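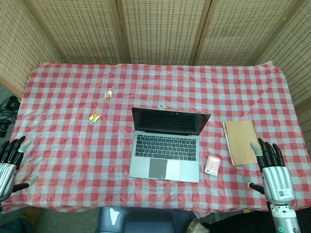
The Waiting Room Gets a Waiting List

If you have a work permit renewal pending with the Drustgate regional office, you may have received a letter this month thanking you for your patience. We have now read quite a few copies of this letter. It does not say what the patience is for.

What seems to have happened is this. Until the end of winter, renewals for people with open asylum claims were handled at the Sornden counter, where you took a number, sat under the television and were seen by somebody before lunch. In March the counter stopped taking renewals and everything moved to Drustgate, two bus rides away, by appointment only. Appointments are released on Tuesday at 7 a.m. By 7:10 they are gone. The office then puts you on a list to be told when more appointments will be released, and they are released on Tuesday at 7 a.m.

At the April public meeting the office gave its own count: 2,567 renewals pending, of which 1,168 have been waiting longer than the target. The target used to be 77 days. It is now described as "under review," so it's possible that everyone is on time.

We got a laugh out of that one at the legal clinic, though not a long one. A lapsed permit means an employer has to take you off the schedule, and the ones at the Pastdale packing plant have been doing so promptly, sometimes the same afternoon. Several of our members have been sent home with the advice to come back when the paperwork is sorted out. One was sent home from a night shift at two in the morning, an hour when very little paperwork gets sorted out.

The good news, such as it is, concerns the automatic extension. If you filed your renewal before the old permit ran out, your permission to work carries on for up to 98 days past the date printed on the card. The extension is real, it is in the rules, and the office confirmed it at the same meeting. It has simply never been printed on anything you could show a supervisor. The receipt notice counts as proof when shown together with the expired card, but the notice itself mentions this only on the back, in the paragraph after the one about recycling.

So, for anyone in this position:

Keep the receipt notice and the old card together, and carry copies of both. Leave the originals at home.

Ask us for the one-page employer letter. It quotes the rule, gives the section number and has a phone line for payroll departments to call. Two supervisors in Pastdale have called it so far, and both put people back on the schedule.

Check the filing date on your notice against the expiration date on your card. If you filed even a day late, the extension does not apply, and you should talk to the clinic before you talk to your employer.

Do not file a second renewal to be safe. The system treats it as a new application and moves you to the back, and the back is a long way off.

If you move, send in the change of address form yourself. Telling the person on the phone does not count, however nice they are about it. We have heard from four families whose permits were approved, printed and mailed to apartments they left last fall.

The Kekana Center will also open its front room early on Tuesday, from 6:30, for anyone who wants help with the appointment page. Bring your case number and a phone that can receive text messages, as the confirmation code expires in two minutes. There will be coffee. The page asks you to choose a language and then continues in English whichever one you chose, so interpreters will be there too — Spanish, French and Tigrinya for certain, Dari if the first bus runs.

We have asked the office to bring back one renewal window at Sornden, even for two mornings a week. The answer was that the request had been received and would be handled in the order it came in. We asked what number we were. They are going to write to us.

The clinic keeps its usual evening hours, and the employer letter is at the front desk in the blue tray, next to the bus schedules for Drustgate. Please take a schedule as well. The one posted at the stop is from last year.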